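3. Primeras tareas domésticas con el puesto de dos brazos

Antes de nada, un poco de paciencia: el equipo Grusari puede ayudar en casa o en el taller, pero todavía va despacio y agradece que se le prepare bien la mesa. Doblar una camisa arrugada, por ahora, mejor a mano.

1. Despeje la mesa y retire pelusas y restos pequeños.
2. Encienda ambos brazos y espere a que se iluminen los indicadores verdes.
3. Coloque un solo objeto ligero entre las dos pinzas. 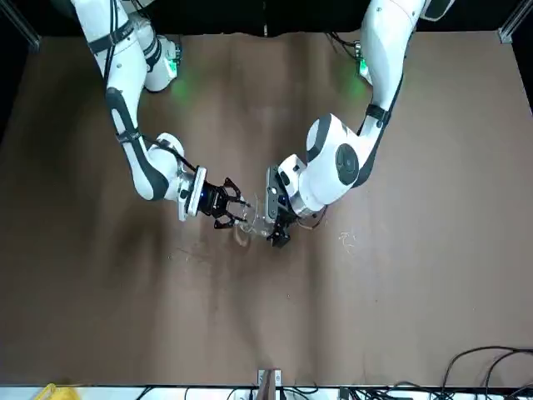 Equipo de documentación de Reltmont
Redacción técnica y atención al usuario

Los objetos transparentes de pared fina, como un vasito de plástico, son de los más difíciles, así que no se desanime si al principio se le resisten. Acerque las dos pinzas desde lados opuestos, con toda la calma del mundo, y cierre al final.

4. Seleccione el programa 94 (recoger y apartar).
5. Repita la tarea hasta 127 veces antes de recalibrar.

Nota: si aparece el aviso 701, vuelva al paso 2.

Precaución: no meta las manos entre las pinzas con los brazos encendidos, y mantenga los cables apartados de su recorrido. La vajilla de cristal, de momento, friéguela usted.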